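How a Dish Rack Works

Look in almost any kitchen and you will find a place where clean dishes wait to dry. In many homes it is a rack made of wire.

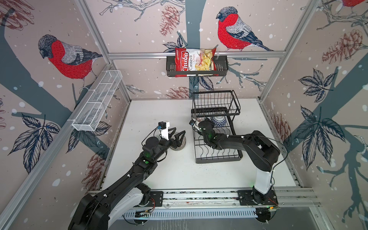
A dish rack has one main job. It holds wet dishes so that water can leave them. Water leaves in two ways, and a good rack helps with both.

The first way is dripping. Water is heavy enough that gravity pulls it down. If you stand a plate on its edge, the water slides to the bottom and falls off. If you lay the same plate flat, the water stays in the middle like a tiny pond.

The second way is evaporation. This is a long word for something you have seen many times. A puddle on the sidewalk gets smaller and then disappears. The water has turned into a gas called water vapor and mixed with the air. The thin layer of water left on a bowl after the drips stop does the same thing.

Why is it made of wire?

Wire takes up very little space. Most of a wire rack is gaps, and air moves through the gaps and touches the dishes on nearly every side. A solid box would block the air, and the dishes inside would stay wet much longer.

Wire can also be bent into shapes. Some racks have straight wires that work like little walls, with one dish between each pair. Others have curved prongs that stick up in rows. A plate leans against a prong and does not fall over. A bowl can stand there too, but it is fatter than a plate and needs more room.

Many racks are made of steel, which is strong but can rust if it stays wet. Rust is the flaky orange stuff you may have seen on an old bike. A coat of paint or plastic keeps the water off the metal. If the coat gets scratched, rust can start in that spot.

Why do some racks have two levels?

A counter is only so big. When a rack has one level above another, it can hold more dishes without taking up more of the counter. Tall buildings use the same idea.

There is one thing to remember with two levels. Water from the top drips on whatever is underneath. Sofia Godinho teaches a kitchen class for kids in Plestirdale, and she asks her students to fill the bottom level first. "Then the top," she says. "If you put a wet pot over a dry cup, you have a wet cup."

Try it yourself

You need two plastic bowls that are the same size, and a rack.

Dip both bowls in water. Stand one on its side in the rack. Set the other on the counter, right side up. Wait 46 minutes, then touch the inside of each bowl with a dry finger.

Which one feels drier? Where is the water in the other one? Try again with a bowl placed upside down on the counter. The water can run down the sides now, but the air inside is trapped. Check it after the same amount of time and write down what you find.

Words to know

Evaporation — when a liquid turns into a gas and goes into the air.

Gravity — the pull that makes things fall toward the ground.

Prong — a thin piece that sticks out, like the points on a fork.

Rust — what forms on iron or steel when water and air get to it.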